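Zubaida Ghauri
Wednesday, May 20, 2026

Arm build, part two. Last time I got as far as bolting the base plate to the garage ceiling joists and going through a joist with the wrong drill bit. The plate is on properly now and I've spent most of May in the simulator.

For anyone new: it's a secondhand Larneda arm, hung upside down over a bench at home. I want it to clear the bench into crates at the end of the day. I'm working everything out in simulation before the real one gets to move at any speed.

Two renders, both with the gripper empty and clear of the table.
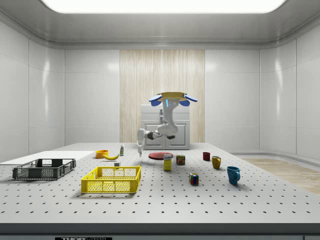
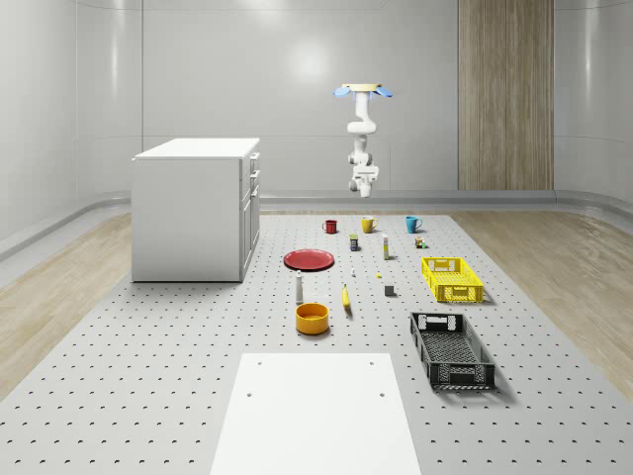 The big job this month has been the order it picks things up in. My first version went for whatever was nearest the gripper, and that sounds sensible until it has to reach over something tall to get to something flat. I lost a lot of evenings to that. The new version scores each object on how much room there is round it and how high its neighbours stand. The red plate gets a poor score wherever I put it, as it lies flat on the table and the fingers have very little to close on. The banana does better than I thought it would. The three mugs sit in the middle of the table of scores, and they swap places depending on which way their handles point.

Crates next. The yellow one and the darker one both have open grid sides, and my collision model hated that. I had them in as full meshes with every little hole modelled, and the simulator slowed to a crawl. I've replaced each crate with five flat slabs for collision only. They look the same on screen and it runs at normal speed again.

Same trick for the table. All those holes are just a picture of holes as far as the physics is concerned. It's one solid slab. If you're doing this at home, do that first. I did it last.

Somebody asked why hang it from the ceiling. The garage is narrow and I need to get the bikes past. With the arm on the bench I lost a third of the bench to its base and it could barely reach the far corners. Hung up, it covers nearly all of it.

The downside is gravity in the settings. The controller assumes the base is on the floor unless you tell it otherwise. I told the simulator and forgot to tell the controller. The arm sagged the wrong way and then corrected itself very hard. Glad that was on a screen.

Test numbers, for those who like them. I ran 1,000 simulated picks overnight with the objects shuffled each time. Most of the failures were the plate. The next worst was the little cube, which gets nudged by a finger on the way down and ends up somewhere else.

I've cut the approach speed for anything small. That adds 2 seconds to each of those picks. I can live with that, it's a garage.

Gripper fingers: the real ones are printed in Testau filament with a strip of Wuyts rubber matting glued on. The glue is holding. The first pair had no rubber and dropped every mug I gave it – I used plastic ones, thankfully.

I measured the friction by tilting a board with a mug on it until the mug slid, then put that figure into the simulator. It's crude, but the simulated grip and the real grip now fail on roughly the same objects, and before they didn't agree on anything.

Cost so far, as I keep getting messages. The arm was most of it. The ceiling bracket was cut by a man on the trading estate for £30 and it's the best made part of the whole thing. Power supply is a Briser I already had. The rest is screws, cable ties and filament.

Still to do: cable run along the joist, a proper stop button by the side door (at the moment it's on a long lead on the bench, and that won't do), and lights. The simulated room is nice and bright. My garage has one tube and it flickers, so the camera is going to struggle.

Question for anyone who has hung an arm like this: do you run the cables down the outside with clips, or leave a loop at each joint? Mine catches at the elbow when it folds right up and I don't want to shorten the travel if I can help it.

Thanks for the replies. Loop at each joint seems to be the answer, with a soft sleeve over it. I've ordered some sleeve. I'll do the wiring at the weekend and post once the real arm has picked up its first mug at half speed.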